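New chairs in the meeting room at Lundwood

If you haven't been up to the meeting room since January, go and have a look! The old stacking chairs have finally gone (you remember, the ones that pinched your fingers every time you folded the little arm down) and the room feels like somewhere you'd choose to sit.

The new ones have a proper curved shell and real upholstery, most of it in a blue that I've grown very fond of, with white piping along the edges. We put a dark gray one in with the blue, and I love it. Nathalie Fraser wanted a full matching set right up until delivery day and now sits in the gray one whenever she can get to it first. The long white table came from Bettencourt along with them, and it's a joy to spread papers out on.
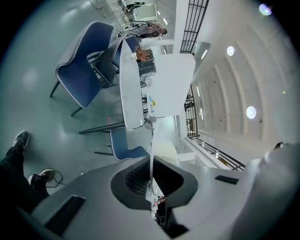
Albertina Barros wrote in to say that she sat through the whole Monday budget session, all 2 hours of it, and got up without a single creak, but could we please think about felt pads, as the legs are slim and she'd hate to see that lovely shiny floor scratched by summer.

Good call, Albertina! A pack of 25 pads is on its way, so if you have ten minutes and don't mind kneeling, come and help me stick them on.

A few small things while I'm at it. Tuck your chair in when you leave, and please wipe up coffee quickly, as the piping shows everything. If you need the room for up to 12 people, there are spare seats in the Skistis store cupboard across the hall. Bookings are still on extension 1414, and mornings are filling up fast.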